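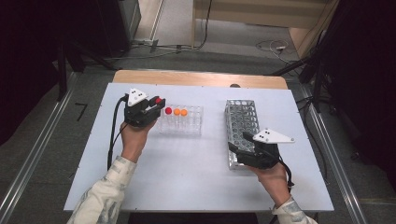 Ticket: Carousel on department landing pages stops rotating after script library update

Status: Resolved
Priority: Normal
Reported by: Golshifteh Mazandarani, Web Content Office
Assigned to: Abbas Ghaffari, Web Platform Support
Component: Tollow (front-end script library), Floston page templates

Summary of the problem

Following the June update of the Tollow library, the rotating banner on department landing pages shows the first panel only. The previous and next arrows are displayed but do not respond. The banner on the main home page is not affected. Staff in several departments have reported the same behavior in different browsers.

Steps to reproduce

1. Open any landing page built on the Floston two-column template.
2. Wait for the page to finish loading.
3. Observe that the banner does not advance after 7 seconds, the interval set in the page options.
4. Select either arrow. The panel does not change.

Expected result: the banner advances at the set interval and responds to the arrows.
Actual result: the first panel remains in place. The browser console reports "rotator is not a function".

Log

9:10 a.m. – Ghaffari
Ticket received and confirmed. The fault appears on the test server as well as on the live site. Please do not republish the affected pages while this is under review, as doing so will overwrite the saved template version.

9:45 a.m. – Mazandarani
Understood. Editors have been informed. Two of them had already cleared their browser cache and saw no difference. One asks whether the size of the banner files could be responsible.

10:20 a.m. – Ghaffari
File size has been ruled out. A test page with 5 small panels fails in the same way as one with 18 large panels.

The home page and the landing pages load the library differently. The home page requests the combined file from the Quintero content server. The landing pages request the separate files, one after another, from our own server. In the new release the rotator was moved out of the core file and into a file of its own. The landing pages do not request that file.

11:05 a.m. – Ghaffari
Added the missing rotator file to the test template. The console error is gone and the arrows now respond. The banner still does not advance without a click.

11:30 a.m. – Mazandarani
I can confirm the same on the test page. The arrows work in both directions. The page options still show an interval of 7.

1:15 p.m. – Ghaffari
The second fault has a separate cause. The earlier release read the interval in seconds. The present release reads it in milliseconds and ignores any value below 1,000. Our page options pass the number exactly as the editor typed it, so the library discards the value and turns automatic rotation off. The release notes mention this change under "Timing", and it was missed during our review.

Editors should continue to enter seconds. The template will convert the value before handing it to the library.

2:40 p.m. – Ghaffari
Conversion added to the test template. The banner advances at the set interval, pauses when the pointer rests on it, and resumes afterward. Keyboard control has also been checked. The Calik form pages share the same header and were tested for side effects; none were found.

3:05 p.m. – Mazandarani
Tested on three landing pages, including one with a blank interval field. That page does not rotate. Is this intended?

3:20 p.m. – Ghaffari
Yes. A blank field has always meant that the banner is moved by hand only. The help text beside the field does not say so and will be corrected.

4:00 p.m. – Ghaffari
Template changes are now on the live site. Editors may resume publishing. Visitors who still see a fixed banner should reload the page once to obtain the new files.

Resolution

The landing page template now requests the combined library file, in line with the home page, and the list of separate files has been removed. The interval is converted from seconds to milliseconds in the template.

Follow-up items

Correct the help text for the interval field – Ghaffari
Notify department editors that publishing may resume – Mazandarani (done)
Add a landing page to the set of pages checked before each library update – Ghaffari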